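2 min read

Neighbors get a look at the laundry robots in Flimodcombe

Vokeo opened its Flimodcombe workshop to the public on February 26, 2026, and even on a Thursday afternoon there was a friendly little crowd at the door well before the coffee was ready. Visitors went in groups of 16, with plenty of time to stand and watch a two-fingered gripper at work over red clothes with white trim — a lot harder for a machine than a box or a bottle, as anyone who has ever wrestled with a fitted sheet will understand.

Hannelore Brinkmann, who led the tours, stayed nearly an hour past closing to answer questions, many of them from children who wanted to know if it does socks. (They are working on socks.) "People expect it to be fast," she said. "I ask them to look at where the fingers go instead."

The next open day is planned for December, this time together with Brandes, at the larger hall in Stetovitz. Entry is free, and children are very welcome again.

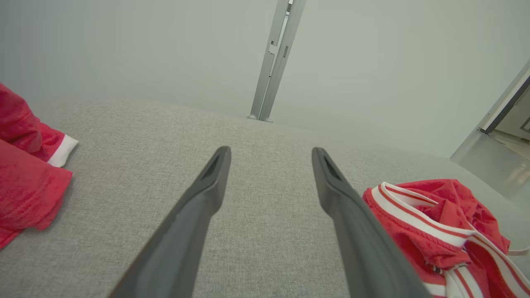
Groups of more than three are asked to call ahead — the parking lot there is small, and the bus stops right outside anyway.

Contact | © 2026 | Back to top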